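## Sixteen apps on sale, and why I'd buy four

Another round of app discounts landed in the inbox this morning, and I've spent longer on it than it deserved. There are sixteen titles on the list going around. Most of them are marked down hard, with the old price crossed out in gray and the new one in red, and you're meant to feel clever for getting there before the timer runs out.

I don't trust the gray number. I keep a plain text file of what apps cost when I first see them (it's as dull as it sounds), and six of the sixteen have never been listed at the "regular" price in all the months I've been writing them down. The recipe manager Vurnemska is the worst of them. It claims to be half off. By my notes it has been half off since March.

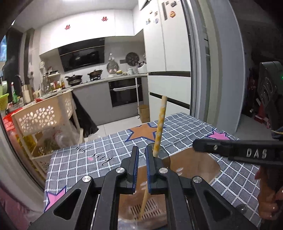 Heather Kereama

So what is a sale on a phone app? Mostly it's a way of getting you into the subscription. Fiven, the budgeting app, is free this week for anyone who installs it, and the download page says "free" in three places. Open it up and the export button, the one thing I'd want from a budgeting app, sits behind a monthly plan. You can type in your spending for nothing. Getting it back out costs money. Rizal Osman wrote in to say he paid for the full version two phones ago and was asked to pay again when he restored it. Support told him his purchase was "a legacy tier." He'd like his legacy back.

Naststead is the one everybody will forward to you. It's a town-building game, it looks lovely, and the price has dropped to almost nothing. I played it for most of an evening. The first hour is generous, and then every bakery and bridge starts taking longer to build unless you spend gems, which of course are sold in packs. Marjatta Väisänen, who plays far more of these than I do, says it can be finished without paying if you check in twice a day and ignore the pop-ups. I believe her. I also think a game that needs ignoring is a strange thing to recommend.

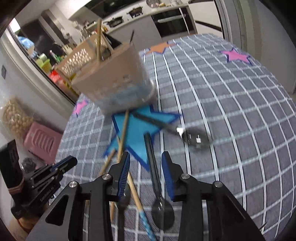
Recipe apps get a paragraph to themselves because three people asked. Vurnemska's selling point this season is its automatic conversion, which promises to turn any measure into any other. I gave it my grandmother's cornbread card and it read "heaping spoon" as one level tablespoon, then offered me grams to two decimal places. A spoon like the long black-handled one in the photo, with its oval bowl, could hold who knows what by that system, and the app never asks. It does ask for your location, your contacts and permission to send "kitchen moments." I said no to all of it and the recipes still opened, so make of the requests what you will.

Henare I'd buy. It's a offline map app with an ugly icon and a settings page that looks like a tax form, and it has been sold the same way for years: pay once, download the regions you want, done. The sale price saves you very little, and I almost like it more for that. My one gripe is that the search still can't handle a misspelled street.
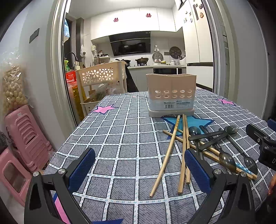
The other three I'd put money on are small ones. There's a tide table, a metronome and a plain scanner that saves to a folder you pick yourself. None of them wants an account. Huia Lockyer has used the metronome with her students for a couple of years and her only complaint is the beep, which you can change.

As for the rest of the list, I'd wait. If a timer says 15 minutes left, close the page and open it again tomorrow. I tried that with the photo editor and got a fresh 15 minutes, same price, same red letters.

Remigiusz Bielecka asks whether refunds are worth chasing when a "sale" app turns out to be a trial. Try it, and do it the same day. Use the store's own refund form and skip the developer's chat window, where I've only ever been offered a coupon. Keep a screenshot of the page that said "free," too.

If you've got old receipts for any of these, send them along with the price you paid. I'm most interested in Vurnemska from before March, if anybody bought it then.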